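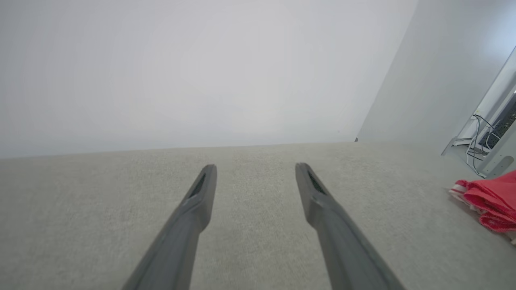 Carpet and wall, indoors.

Wed 10 April

First full week without the car finished today, so I am writing it up while I remember it. I said in October that I would give it up when the next big bill came, and the next big bill came. Chisholm quoted £1370 for the clutch and the rear suspension, and the car was worth less than that even before the scrape on the door. They gave me a bit for it as it stood. I signed the form on the counter, took the torch and the road atlas out of the boot, and walked home with them in a carrier bag.

I left the ice scraper behind. I remembered it on the way up the hill and didn't go back.

Up at half past six today to get the 55. It goes from the bottom of the road at 7.12 and gets to Kondale at 7.50 if the lights at the bridge are kind. Today they weren't and it was nearly eight. The bus is run by Vindia now, and they have changed the seats since I last used it regularly. The old ones were softer. The heating is under the seat on the left-hand side and comes on full from the first stop, so by Clilleck I had my coat off and by the ring road my jumper too. Sit on the right tomorrow.

The monthly ticket is the sensible one if I go in 4 days a week. If I only go in three it is cheaper to buy singles in a book, but the book can't be bought from the driver, only from the office by the station, and that shuts at four. I have gone for the monthly and will see. I wrote the number on the inside of the wallet in case I lose the card - it ends 3869, putting it here as well.

What I had not thought about was the waiting. In the car the time before work was all one piece. Now it is cut up into ten minutes here and eight minutes there, and I haven't worked out what to do with the bits. Read eleven pages this morning and then had to go back over three of them. The radio on the phone drops out in the dip after Clilleck where the road goes under the railway, always in the middle of the news.

It rained at lunch. I had meant to walk to the big shop to get potatoes and washing powder, then thought about carrying them, and bought the powder only. Shopping is going to need some thought. I used to do the lot on a Saturday and put it in the boot, and it turned out I bought a good deal that I didn't need just because there was room. The rucksack holds a small shop if the heavy things go at the bottom, and bread has to be carried separately. Eggs I will get at the farm gate at Clilleck when the weather is better. The honesty box there only takes coins, so keep some back.

Missed the 5.20 home by not very much. I saw it go round the corner. The next is 5.50 and the shelter has a bench that slopes forward, so I stood. A woman with two bags of compost was waiting as well and we agreed about the bench. She got off before me and I passed the bags down to her from the step.

Home at half past six and made soup with the last of the leeks. They were a bit woody but fine after a long boil. Two portions left over, one in the fridge and one in the freezer. Wrote the date on the lid this time.

Did the sums again after tea. The insurance will refund the rest of the year less a fee, and they want it in writing, which I did straight away and put by the door with a stamp on. The road tax comes back by itself. Against that there is the monthly ticket, a taxi now and then, and a proper waterproof, because the one I have is only any good between the front door and a car. The shoes will need doing as well. Even with all that I should be better off by the summer, and well before that if the taxis stay at one a month. I am leaving the money in the other account and not looking at it.

Things I have missed so far: going to the tip, and being able to leave an umbrella somewhere and know where it is. The tip I can't see a way round. The old shelves are still in the back garden under a sheet and may have to be sawn up and taken out in the bin a few pieces at a time. The council will collect but they want a fee per item and I am not certain if shelves count as one item or five.

Things I have not missed: looking for a space on the road after dark, and the noise it made in second gear.

I slept well last night, and I think the walking has something to do with it. It is fifteen minutes to the stop and twenty back, on account of the hill. The blackthorn is out along the lane below the chapel and the verge has been cut too early again, with the cowslips just coming through. From the car I only ever noticed that hedge when it needed trimming. There is also a gate halfway along with a stile next to it and a footpath sign, and I have lived here nine years without knowing it was there. According to the map it comes out behind the school at Clilleck. I might try it on Sunday if it dries up, in boots.

Tomorrow: post the insurance letter, potatoes, ask at work about starting at half past eight so that I can get the earlier bus home. Alarm set for 6.25. Book and coins in the coat pocket already.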